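Wrist camera, part two: exposure, focus and the orange problem

Posted Wednesday, late

The last post ended with the arm moving repeatably and the gripper closing on command. Since then I have worked almost entirely on the camera at the wrist. Motion was the easy half of this build. Getting a usable image out of a sensor that spends its life a hand's width from the target has taken most of January.

For anyone starting here: the project is a small tabletop arm that picks soft items off a white table and drops them according to color. It lives on a bench at Grurnitz, the shared workshop I pay monthly dues to. The arm is a secondhand Cellska unit with the original controller removed. The replacement board is a Siltico motor driver, which has decent documentation and a terrible connector. The classifier runs on an old desktop under the bench.

Soft items are a deliberate choice. A rigid block has one outline per pose, and you can fit a box around it and be done. Fabric has no fixed outline. It also has no grasp point you can store in a file, so the code has to find a fold in each new image and aim for it. My method is not clever. I segment on hue, take the largest region, look for the strongest shading gradient inside it, and treat that as a crease. The gripper approaches at a right angle to the crease and closes.

This works well when the image is sharp. At close range the image is not sharp.

The lens is fixed focus. I set it by hand with a printed chart at the height where the arm plans its grasp, then locked the barrel with a dab of nail polish. Depth of field at that setting is short. Anything a lot closer than the planning height loses its edges, and fabric bunches upward, so the part nearest the lens is often the part I want to grab. My gradient step then sees a soft ramp where there should be a line and picks a crease more or less at random.

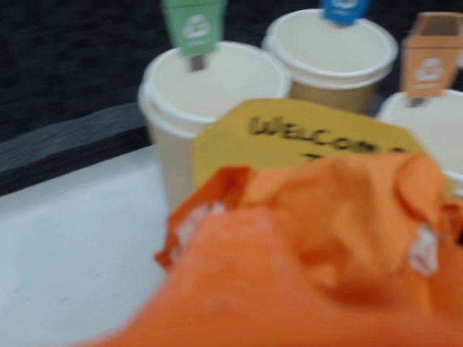

Low approach, orange fabric, before any of the changes below. The green, blue and orange signs on the cups share the table with it.

The cups came out of a suggestion on the Rezaei forum, where somebody pointed out that a classifier tested only on bare white is not tested at all. So each cup has a lid with a colored sign on a stick, and the arm has to ignore those signs while it looks for fabric. The yellow card adds one more saturated color, and handwriting adds hard edges that are not creases. Both turned out to be worth having.

The first result was bad. With the old thresholds, the orange-tan sign and the orange fabric landed in the same hue band. When the fabric sat in front of the sign, the two merged into a single region with a tall spur sticking out of it. The centroid moved toward the spur, and the arm reached for a point above the table.

I tried three fixes, in this order.

First, narrower hue limits. This separated the sign from the lit parts of the fabric but cut out the shadows inside the folds, which go a much deeper orange. Those shadows are exactly what the crease finder needs. Reverted the same evening.

Second, a saturation floor on top of the original limits. Better. The fabric is very saturated nearly everywhere and the sign is a bit duller. It still failed with the overhead strip lights off, when only the desk lamp was on.

Third, geometry. The table height is known, and the camera pose is known from the joint angles. Any region whose lowest visible point projects to somewhere behind the pick zone gets thrown out. A sign on a cup fails this test whenever it shows up as its own region. When it is merged with the fabric, I run an erosion pass first, which usually breaks the spur off at its narrowest point.

The combination of two and three is what is running now. Over 100 trials with the cups moved by hand between attempts, the arm went for something other than fabric 9 times. I would like that lower, but the previous version was not worth counting.

Exposure was a separate problem. Auto exposure on this sensor reacts to the whole image, so a large bright item makes everything behind it go dark, and the white table shifts between neutral and bluish depending on what is on it. I switched to manual and stepped through values until the table sat just under clipping. The register value I ended up with is 161, in units the datasheet declines to name. White balance is locked too. If you copy one thing from this post, lock both before you tune any color thresholds – otherwise you are tuning against the auto loop.

For the focus problem I have a workaround and no real fix. The arm now takes its planning image from higher up, commits to a grasp, and ignores the camera for the last part of the descent. That costs accuracy if the fabric moves, which it does if the gripper fingers brush it on the way in. A lens with adjustable focus exists for this mount, but it weighs enough to upset the wrist joint, and I have already retuned that joint once.

Small things, for my own reference as much as yours:

The ribbon cable to the camera needs a service loop at the elbow. Mine had none and the image dropped out at full extension.

Frame capture and joint readout were around 10 milliseconds apart. I now timestamp both and interpolate the joint angles to the capture time. The projection error during fast moves went down visibly.

White tags and lining confuse the hue mask by punching holes in it. A closing pass fills them. Run it before the erosion, and keep the kernel small.

Next is the gripper pads. The current ones are bare printed plastic, and they slide off anything smooth. I have a sheet of silicone on order and will probably cut a few patterns and test them against the same fabric with the same exposure settings. The threshold file and the projection code will go up with that post, once I have taken out the hardcoded paths.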